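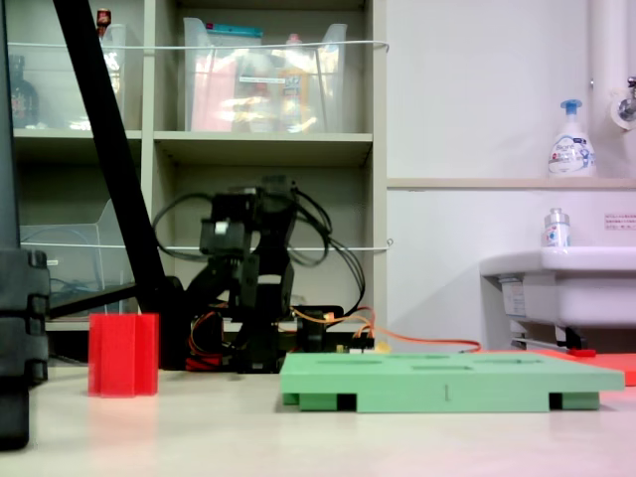

The hexagonal prism is a solid with two six-sided ends joined by six flat sides, and it is one of the best-loved shapes in the whole toy box. As a building block it is usually made in wood, foam or plastic and painted one strong colour. Stood on end, a hexagonal block makes a steady little pillar, and even a block painted a single red shows several reds at once, the side that catches the light turning almost pink while its neighbours stay deep. Art teachers are very fond of this effect and use such blocks for first lessons in shading.

Geometry

A hexagonal prism has eight faces, 18 edges and 12 corners. In the regular form the ends are regular hexagons, with every inside angle measuring 120 degrees, and the sides are rectangles set square to them. Three such angles make a full turn, so identical blocks standing side by side fit together without any gaps at all (try it with a handful and you get a honeycomb!). Only two other regular shapes, the equilateral triangle and the square, will fill a flat surface in this way. The volume is found by multiplying the area of one end by the height.

In the nursery and classroom

Hexagonal blocks turn up in shape sorters, in sets of geometric solids and in mixed bags of building bricks. Young children often meet them after the cube and the cylinder, and they sit delightfully between the two: laid on its side the block stays put on a level table, yet a push will tip it over from one face to the next with a satisfying clunk. Older children trace round the end to draw a hexagon, then join the opposite corners to find six equal triangles inside.

The Gruber set, a school box of 41 wooden solids, includes hexagonal prisms in two heights, the tall one for towers and the short one for paving. Its rival from Mitent has 100 pieces, all of them hexagonal, and was devised by the toy designer Riku Ikeda, who wanted a set in which every block could sit flush against every other. The largest Mitent box holds 228 pieces and comes with a shallow tray, a lovely thing in its own right.

Sizes and finishes

There is no common standard size. Blocks meant to be mixed with cubes are often made so that the distance between two opposite sides matches the width of the cube, which lets a hexagonal pillar stand neatly on a square base. Painted blocks tend to lose their colour first along the edges, and many collectors rather like them that way.

See also: Cuboid; Honeycomb; Pattern blocks; Triangular prism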